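The Hokwood Line

A short story

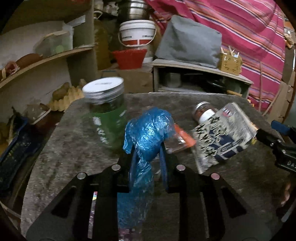

1. Intake

The claim reached Ruairi Farquharson in June, in a gray folder with the Pravness stamp on the front. Policyholder: Justetti, a grocer. Loss: refrigerated stock, spoiled during an interruption of supply on the Hokwood line. Amount sought: 3383. The previous adjuster, Pearce, had allowed 3147 and then retired without signing.

Farquharson read the file twice. The difference was 236. Pearce had written it in pencil in the margin, underlined it, and left no note.

2. Inspection

The shop stood at the lower end of the street, where the line ended at a transformer on a pole. Justetti unlocked the door and stood aside. She was a small woman in a man's cardigan.

"The other one already came," she said.

"He left the file open."

"He left a lot of things open. He stayed for lunch."

Farquharson recorded the model of the cold cabinet and the condition of its seals. The seals were sound. He put his thermometer on the middle shelf and waited 10 minutes, as the manual required. Justetti sat on a crate and peeled an orange. The reading was within limits. He wrote it down.

"How long was the power off?"

"From supper until the bread came."

"I need hours."

"Then ask the bread."

He asked the utility, by telephone, from her back room. The clerk gave the outage as almost 5 hours. Under the Pravness policy, a closed cabinet was presumed to hold temperature for four. Anything beyond that was payable, item by item, at cost.

3. Schedule of loss

He went through her list at the counter. Butter, milk, two kinds of sausage, a tray of eel. Each line had an invoice behind it except the last, which said only "dinner" and the figure 236.

"What is this?"

"Dinner. For my husband's brothers, after the funeral. I cooked it the day before and put it in the cabinet with the stock."

"It was not stock."

"No."

"The policy covers stock."

"That's what he told me. Then he asked what I'd cooked."

Farquharson waited. She listed the dishes in order, with quantities. He found that he was writing them down, and that the prices, where he knew them, came out close to her figure.

4. Determination

He finished the form that night at the hotel. In the box for exclusions he entered the dinner, cited the clause, and allowed 3147. He signed below Pearce's empty line.

Then he took a second form, the one for discretionary payments, which he had carried in his case for years. It asked for a reason. He copied out the list of dishes, attached it, and went down to ask the desk for a stamp.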